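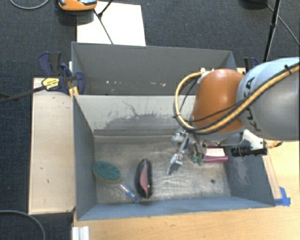

A KUKA arm over a grey bin with a few household odds and ends, a second grey bin behind it.

Dredeldale tip shop to open in the evenings from January

I've been banging on about this for ages, so forgive me if I sound a bit giddy: the reuse shop at the Dredeldale tip is finally going to open after work. From January you'll be able to go in until 8pm on two evenings a week, and the Ikwood Road gate will stay open for people on foot.

If you've never been, it's the long shed past the weighbridge where they sell the decent stuff that would otherwise get crushed. I got my kitchen chairs there (four of them, nearly matching) and a standard lamp that my sister keeps trying to pinch. Up to now it has shut at 3.30pm, which is no use at all if you've got a job or a school run.

The council put out a survey over the summer and 363 of us filled it in. Later opening came top by miles, with 67 per cent asking for it. Second was somewhere to test electrical things before you pay, and that's coming too — a bench with sockets by the till, so no more carrying a toaster home on the bus just to find it's dead.

Paying for it all is a grant of £2,350 from Khoury, the builders' merchants on the bypass, plus whatever the shop takes. I asked at the counter whether prices would go up and was told no, books are staying at 50p and most crockery at a pound. Furniture gets priced on the day, so you can still have a polite haggle.

A couple of things to know before you load the car. They won't take duvets, pillows or anything with a petrol engine, and sofas need the fire label still on. Small items can be left at the Arnel Street library during opening hours if you can't get up to the tip, but please hand them in at the desk and don't leave them on the step. Last winter somebody's very nice set of saucepans sat there in the rain all weekend.

The one grumble I've heard is about the number 2 bus, which stops running up the hill at 6.40pm. I've written to the bus company to ask about a later one, and I'll put their answer on this page when I get it. Meanwhile I'm after a bookcase, so hands off if you see one first!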